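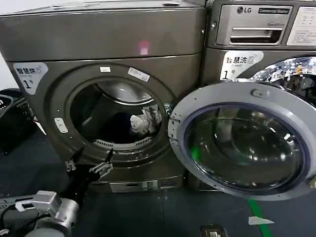 Igwe writes that dryer sheets killed the moisture sensor on a home machine, and asks if cleaning the bars with vinegar is enough to bring it back.

Osaze Akande
Sat 21 April

Usually, yes, if it's only film. Two metal strips inside the drum, usually near the lint filter. Wipe with white vinegar on a cloth, then plain water, let them dry. Skip abrasives. Scratched bars hold residue better than smooth ones.

How they work, as I keep getting asked. The control puts a small voltage across the strips. Wet fabric touching both closes the circuit. As the load dries, the contacts get weaker and less frequent, and the control decides the load is done.

So the sensor reads surface moisture, at whatever happens to be touching it. A thin shirt and a jeans waistband in the same load give it two different answers. It hears more from the shirt, and the waistband comes out damp.

Same thing with a duvet cover. It balls up, the outside layer dries, the strips see nothing but dry cotton, cycle ends. There's a wet pillowcase in the middle. No setting fixes this. Stop it halfway, pull everything out, put it back in. 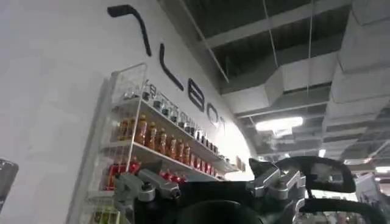 Small loads fail the other way. Three socks hardly ever land on the strips, so the control sees very little contact and may read that as dry. Add two dry towels, or use timed dry.

I did weigh some loads in January, at my sister's place in Estville. Kitchen scale, same cotton towels each time, weighed before washing and again after drying. Difference between the two is what's left in the fabric.

Normal spin, sensor cycle set to "cupboard dry": 172 g of water still in the towels when it stopped. Bars wiped with vinegar, everything else the same: 169 g. In other words, no change. Those bars were clean to begin with.

High spin instead of normal took 600 g more water out before the towels ever reached the dryer. That's the number I'd look at. Water removed by spinning costs very little compared with water removed by heat.

One scale, one set of towels, one house. Don't quote me on your machine.

Jonoletti wants to know about dryer balls. I haven't tested them. They may help keep sheets apart. I wouldn't expect them to do anything for the sensor.

Lint filter is a separate problem. A filter can look clean and still be coated. Run water over the mesh. If it pools, wash with dish soap and an old toothbrush, and dry it fully before it goes back in.

Next thread is line drying indoors at high humidity, using the readings from the Puna apartment. Still missing a week of those.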